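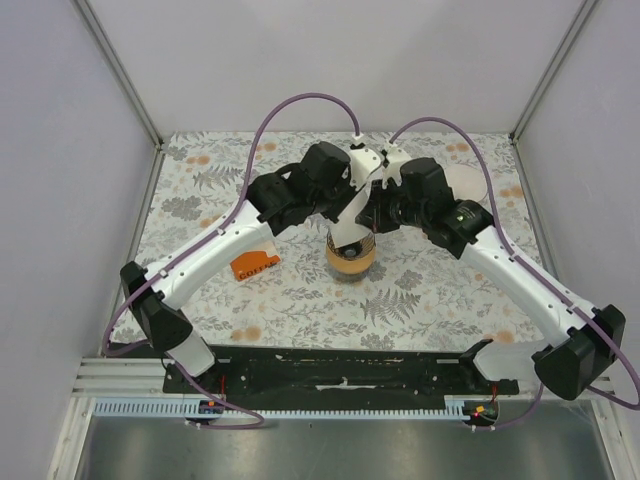

Unit 6: Sourcing and Structure in Celebrity Family Coverage

Entertainment Reporting, Skindale College
Instructor: Siham Bitar
Posted 20 Apr 2023

Reading before the session: packet pages on secondhand reporting, and the three Ongart pieces handed out at the end of Unit 5. Bring the marked-up copies.

6.1 Scope

This unit covers stories built from a public figure's own social media posts, where the post concerns a family event: a birthday, a recital, a graduation, a wedding anniversary. Breakups, illness and court matters are covered in Unit 8 and follow different rules.

The working term in these notes is "post story." A post story has one primary source, the post itself, and usually no interview. It is short, often under 600 words, and is written and filed quickly. Most errors in post stories come from the background paragraphs and very few from the post.

6.2 Standard structure

A post story has five parts, normally in this order.

Lead. Names the person, the platform and the event. One sentence, two at most. The relationship between the people named must be clear by the end of it.

Account of the post. States what the post contains: photographs, video, caption. Describe only what can be checked against the post.

Caption. Quoted in full if short, in part if long. Emoji are left out or described, according to house style. Do not correct spelling inside the quotation marks. If an error would confuse the reader, paraphrase.

Response. Comments from other public figures, if any. Comments from private accounts are not used by name in this course.

Background. Earlier events that give the post a context. Every fact here needs its own source.

The background section is where length gets added. A draft of 300 words can reach 600 without a single new fact about the event. When cutting, start there.

6.3 Worked case: the Virk anniversary post

The case used in class is the Yasir Virk post, as covered by the entertainment desk at Forard. Virk, a television actor, posted four photographs from an anniversary dinner with his wife, the singer Zubaida Jadoon. The caption read: "Nine years. Still steals my fries."

The first version of the Forard story had these problems:

The lead said the couple "celebrated their ninth anniversary on Saturday night." The post went up on that night. The dinner had taken place earlier in the week, as Jadoon said in a reply under the post. A posting date is not an event date. Write "in a post shared" and give the date of the post.

The second paragraph said the dinner was held at the restaurant where the two first met. The source was a fan account. No interview with either person supports it.

The background section gave the wedding as a June ceremony with 90 guests. The guest figure traces back to one magazine report from the time, which attributed it to "a friend of the couple." Later stories dropped the attribution and stated the figure as fact. Students should be able to follow this kind of chain backward and mark the point at which the attribution disappears.

The corrected version kept the caption, the account of the photographs and one background sentence. It ran shorter and lost nothing of use.

6.4 Attribution

Use the plainest verb that fits. "Wrote" for captions and comments. "Said" for speech, including speech in a video. "Shared" for the act of posting. Avoid "gushed," "revealed," "confessed" and "clapped back" unless the text supports the claim the verb makes. A caption that has been public for six hours does not "reveal" anything in the ninth paragraph of a follow-up.

"A source close to the couple" may be used only if the writer or the desk has spoken with that source. If another outlet spoke with the source, name the outlet. Shoaib Tanoli's guest lecture gave the desk rule at Forard: two removes from the source and the line comes out. We will use the same rule for graded work.

Mood words need the same care. "Proud," "emotional" and "smitten" describe a state of mind. They can be used when the person has used them. Otherwise describe the act — he hugged her, she laughed at the toast — and stop.

6.5 Children

Many family posts include children. The following rules apply to all work in this course.

Name a child only if a parent has named the child publicly and on purpose. A name read from a cake or a school bag does not qualify.

Do not name the school, the dance studio, the club or the street, even if the parent has tagged it.

Age may be given if a parent has given it. Do not work it out from other dates.

Do not comment on a child's body, looks or talent. Clothing may be mentioned if the parent's caption mentions it.

If the post is deleted before publication, hold the story and ask the desk. If it is deleted after publication, the embedded post will disappear and the text must be reread to see whether it still stands without it.

6.6 Numbers

Engagement figures date quickly. If a like count or comment count is used, give the time it was taken. "The post had 2,976 comments by noon" is acceptable. "Thousands of fans flooded the comments" is a judgment, and in the Virk case the writer had read only the top screen of them.

Round only downward, and say so. A count of 2,976 may be written "more than 2,000" in a headline.

6.7 Headlines

The headline should not promise more than the post gives. Two headlines from the Ongart set for discussion:

"Ehsan Chaudhry Breaks Silence on Family Life in Rare Post"

"Ehsan Chaudhry Shares Photos From Daughter's Piano Recital"

For the first, check two things: whether Chaudhry had in fact been silent, and whether the post was rare. He had given a long radio interview on the subject the month before, and his account showed family photographs on most weekends. Both claims fail. The second headline is accurate and fits the space.

6.8 Exercise

Take the Soltbridge premiere packet from the course shelf. It contains one post, its caption, eleven replies and two older profiles. Write a post story of no more than 600 words. Attach a source sheet with one line per fact: the fact, where it was found, and whether that place is the original.

Grading is split evenly between the story and the source sheet. A fact in the story with no line on the sheet is marked as unsourced, even where it is true.

Drafts go in the shared folder before the next session. Late drafts are read but not graded.

6.9 Reading for Unit 7

Packet section on red carpet captions. Skip the part on agency credits, covered separately in the photo desk session.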